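ok a few people asked what I've been doing since I went quiet in October, so, thread. It's planner stuff mostly. Mute me now if you're here for the sourdough

Short version: I rewrote how our table-clearing planner picks what to grab next. The old one was greedy. It scored every object by how sure the detector was, grabbed the top one, replanned from scratch, repeat. Fine with three cups. Terrible with a crowded table

The new one is called Zidach (Innes MacLeish named it, I've stopped asking). It builds a little graph of which things are in the way of which other things, then searches for an order that keeps the arm out of trouble. So it'll happily leave the easiest cup for later if going in there means sweeping the wrist over a bowl

The graph was the fun part! The part that ate my month was the cost for how close the fingers pass to a neighbor on the way down. Too low and it clips rims. Too high and it decides every grasp on the table is impossible and just sits there, thinking, forever

Current test layout, which I've now looked at so many times I could set it up in my sleep:

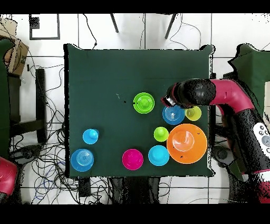 Over the blue plate, with the lime one right next door. Orange bowl is the big one on the right.

Plates and that bowl are where it gets interesting. A cup you can more or less pinch from the top and go. A plate has to be taken by the rim, so now the approach angle matters, and half the rim angles point the fingers straight at whatever's next to it

What I do now is sample grasps all the way around the rim, throw out anything the arm can't reach, then check what's left against the neighbors. First version sampled 501 per plate because I am not a patient person and wanted it to just work. Planning took ages. Cut it to 112 and the plans came out basically the same — I checked, then checked again because I didn't believe it

Other thing I learned the dumb way: cache your collision checks. I was redoing the same arm-versus-table check for every single candidate. Anselmo Marín spotted it in review in roughly 2 minutes and was very nice about it, which somehow made it worse

Perception is still the weak spot. See-through stuff gives us lousy depth, so the planner pads those objects with a bigger safety margin and tries to leave them till late. It's a hack. I have a branch with a proper fix and the branch is a mess, please don't ask

Next up is letting it nudge things out of the way when there's no clean grasp. Issue 309 on our tracker if you're on the Wamendale side and want to yell at me about it

Also yes I'll post the cost function once I've renamed the variables. One of them is called "ugh2"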